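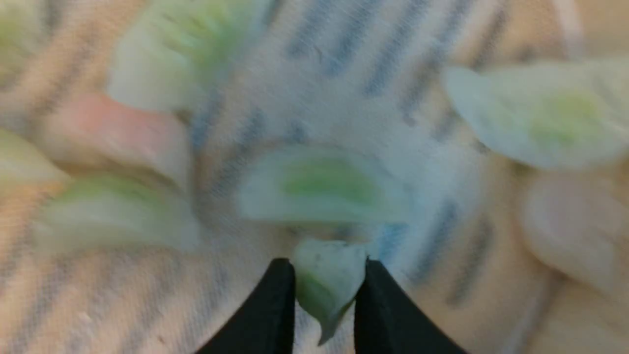
Porque a cebola faz chorar?

Olá, crianças! Com certeza vocês já viram uma pessoa adulta na cozinha, com a faca na mão e lágrimas na cara. A pessoa não está triste. Ela está a cortar uma cebola. Hoje vou explicar o que acontece, e para isso precisamos de olhar para dentro da cebola, num lugar muito pequeno.

O que há dentro da cebola

A cebola é feita de camadas, uma por cima da outra. Cada camada é feita de muitas células. As células são como quartinhos fechados, tão pequenos que só se podem ver bem com um microscópio.

Nas células da cebola há substâncias que têm enxofre. O enxofre é um elemento que a planta tira da terra com as suas raízes. Há também na célula uma ajudante, que se chama enzima. Quando a cebola está inteira, a enzima fica guardada de um lado e as substâncias com enxofre ficam do outro lado. Elas não se encontram e a cebola quase não cheira.

Quando chega a faca

A faca parte as células e tudo se mistura. A enzima começa logo a trabalhar e, depois de alguns passos, nasce um gás. Este gás sobe no ar e chega aos olhos de quem está perto.

O olho tem sempre um pouco de água por cima. O gás toca nessa água e o olho sente ardor. Então o olho manda uma mensagem ao cérebro: «Há aqui uma coisa que pica!» E o cérebro responde com uma ordem para as glândulas das lágrimas, que ficam por cima dos olhos. As lágrimas saem e lavam o olho. Elas são uma defesa, como a tosse quando entra pó na garganta.

Para que serve isto à cebola?

A cebola vive dentro da terra ou muito perto dela, e há bichos que gostam de comer as plantas. Quando um bicho morde a cebola, ele também parte as células, e o sabor forte aparece na sua boca. Muitos bichos vão embora procurar outra comida.

O alho, o alho-francês e o cebolinho são da mesma família. Todos têm enxofre, mas cada um tem a sua mistura, e por isso os cheiros são diferentes. O alho cheira muito e não nos faz chorar como a cebola.

E a cebola cozida?

O calor estraga a enzima, e ela deixa de trabalhar. Na panela, a cebola fica mole e mais doce. O açúcar já estava lá dentro desde o princípio, mas na cebola crua o sabor picante é tão forte que nós não o notamos bem.

Como chorar menos

Pode-se pôr a cebola no frigorífico durante uma hora antes de cortar. No frio, a enzima trabalha mais devagar. Também ajuda uma faca bem afiada, que esmaga menos células – mas a faca é trabalho para os adultos. Na minha casa, a tia Adanech corta sempre ao lado da janela aberta, e o vento leva uma parte do gás.

Uma experiência para fazer no sábado

Peçam a um adulto que corte uma cebola pelo meio. Antes do corte, cheirem a cebola inteira, com a casca. Depois do corte, esperem um minuto e cheirem outra vez, sem pôr o nariz muito perto. Escrevam num caderno a diferença. Se os olhos arderem, não esfreguem com as mãos que tocaram na cebola! Lavem primeiro as mãos com água e sabão, e pisquem os olhos muitas vezes.

Texto de Natnael Alemneh

Leia também
Porque o pão tem buracos?
A viagem da água dentro de uma planta
Quem pintou a cenoura de cor de laranja?
13 perguntas sobre o nariz
Porque o limão é azedo?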